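Lornuria store trials mixed shelving for snacks and stationery

A revised shelf layout has gone live at the Lornuria convenience store, placing bagged snacks, small canisters and stationery within the same run of fittings. The change was completed in April after four weeks of preparation and replaces a plan in which food and non-food lines were kept in separate aisles.

The layout was drawn up by Damenex, the shopfitting contractor, using sales records supplied by the store. The previous plan gave stationery a full bay near the rear door. According to the project notes, that bay held 241 lines, of which 57 accounted for most of the units sold. The remaining lines have been cut back or moved to order-only status, and the bay has been released for chilled drinks.

Bagged snacks are now placed face-out where depth allows. Canisters are set side by side at a common angle, so that more of each label shows to a customer standing in front of the shelf. Markers are held in a black holder with the colours next to one another. The same holder pattern is used for single sales and for refills, and staff restock it from a drawer unit at the end of the run.
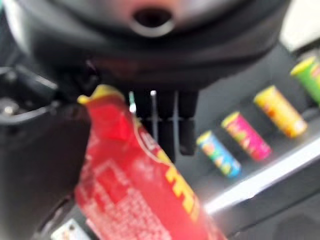
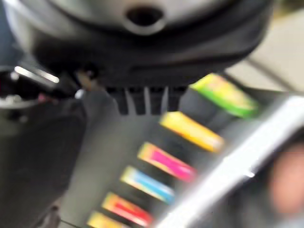

Snack and marker lines at the Lornuria store.

Damenex states that the main difficulty was pitch, meaning the distance between neighbouring items in a row. Markers and canisters differ in diameter, and a divider set for one leaves the other free to roll. The contractor tested three divider widths before settling on two, one for each product type. Bagged goods have no fixed width and are not divided at all. They are limited instead by a front lip, and the number of facings is left to the person filling the shelf.

Shelf labels were supplied by Vovus. They are printed on coated card and clip to the front edge of the shelf, with the product name in larger type than before and the unit price on the line below. A total of 506 labels were replaced during the changeover. A small batch had to be reprinted when the unit price on several snack lines was found to be given per bag instead of per 100 grams. The reprinted labels were fitted before opening the following morning.

The work was carried out between closing time and 5 am over several nights, and the store kept its normal hours. Stock was moved in crates, one bay at a time, and scanned back in against the new plan. Stock records were checked at the end of each shift. The final check covered 2,878 units across the affected bays and found a small number of differences, most of them in stationery, where single markers had been booked in as packs. These have been corrected in the store system.

Customers will find crisps and other bagged snacks at the start of the run and canisters beside them. Pens and markers come next, followed by notebooks and envelopes. Greetings cards stay in their present position by the till. Sticky tape, glue and scissors have moved to the household section - a change which the store expects to review, as several customers asked for them at the old bay during the first few days.

A second stage is planned at the Zaidi branch, which has narrower aisles and shallower shelves. Damenex has measured the fittings there and expects to use the same holders, but with the canisters restricted to a single row per shelf. The angle at which they are set may also have to be reduced to keep them clear of the aisle. No start date has been given. The branch will continue with its existing plan until sales figures from Lornuria have been compared with those for the same period last year.

The store has asked customers to return unwanted markers to the holder in any free space, whatever the colour. Staff put the rows back in order at midday and again at closing. Lines that are no longer kept on the shelf can be ordered at the till, and are normally ready for collection within two working days. Printed copies of the new layout are available at the entrance and from the till.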